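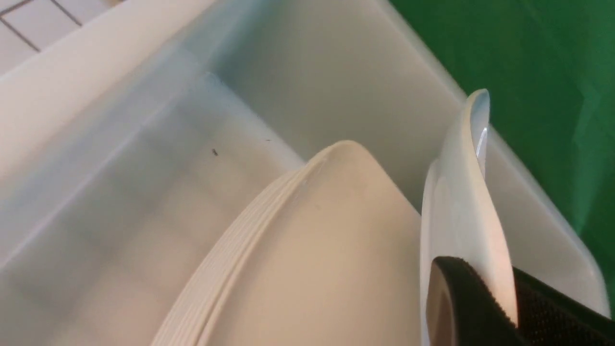 May, 2.40 pm. Crockery stores, Bratley bench

Carried on with the white plates for the Cludby kitchen. They're going into the frosted bins now, stacked flat. I tried standing a few on edge along the side wall as well, to see whether the leftover width is worth using. Not sure yet. The upright ones want something soft between them and the stack, so I've put felt on the order list.

Bin 31 weighed 1019 g empty and bin 20 weighed 1096 g. Same model from Avham, so write the empty weight on the tape for each one and don't assume they match.

The bins have no labels of their own. Masking tape on the short end, please, same colour as the shelf tags. The lids from the old Cabrera tubs don't fit, I checked both sizes.

Wipe the bins out before loading. Specks show up badly on the pale plastic and it's hard to tell dirt from a mark in the moulding until you run a cloth over it.

Still to do: check rims for chips, bowls, side plates, find the other trolley.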